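Trasisville Readers and Writers Circle
Minutes of the December meeting

The meeting opened at 6:30 p.m. in the upstairs room at Cabral Books. Josefina Iturra chaired. Sarmīte Strazds took the minutes. Apologies were received from three members. The minutes of the previous meeting were approved with one correction: the title of the spring anthology is "Clever Rivers," and the word "The" should be dropped wherever it appears.

1. Anthology
Submissions closed at the end of last month with 55 pieces received. Most are short fiction, with some poetry and one long essay on translating a grandmother's letters. The readers have each taken a share and will send scores to Josefina before the next meeting. Pieces over the word limit go back to their authors for cutting and are not to be turned down on length alone. It was agreed that no member's own work will be read by that member's regular partner.

Alto Press has quoted $2,745 for the print run, including cover but not delivery. Sarmīte asked whether cream paper was in the price. Josefina will check. The quote was accepted subject to her answer.

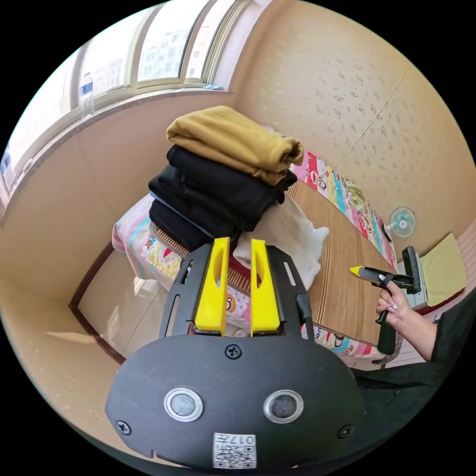 2. Cover
The cover was discussed at length. The first draft from the designer was thought too dark, and the title could not be read from across the room. Members preferred a plain background with one strong color. Josefina suggested a mustard yellow, close to the folded garment on top of the stack of clothes, with black lettering. There was support for this, though two members would like to see a blue as well. The designer will be asked for both versions, with the spine lettering made larger.

3. Visiting author
The author booked for the spring reading has confirmed and will read for 30 minutes, then take questions. She has asked that her second novel be on sale as well as the new one. Cabral Books will order copies and keep the unsold stock. The fee is unchanged. Sarmīte will write the introduction and send it to the author for checking – last year's had the wrong publisher in it. 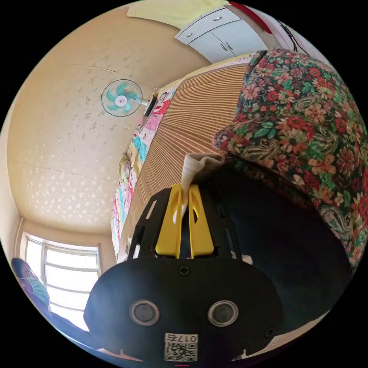
Two yellow gripper fingers in a black slotted frame.

4. Book for next discussion
Three titles were proposed. The vote went to the story collection, 7 in favor. Members who borrow from the library should reserve early, as the branch has few copies. The novel that came second will be held over to the summer list.

5. Other business
The shelf of exchange books is full. Members are asked to take home anything they brought in before the summer.

The writing prompt for next time is "a door left open," one page at most.

The meeting closed at 8:15 p.m. Next meeting at the usual time and place.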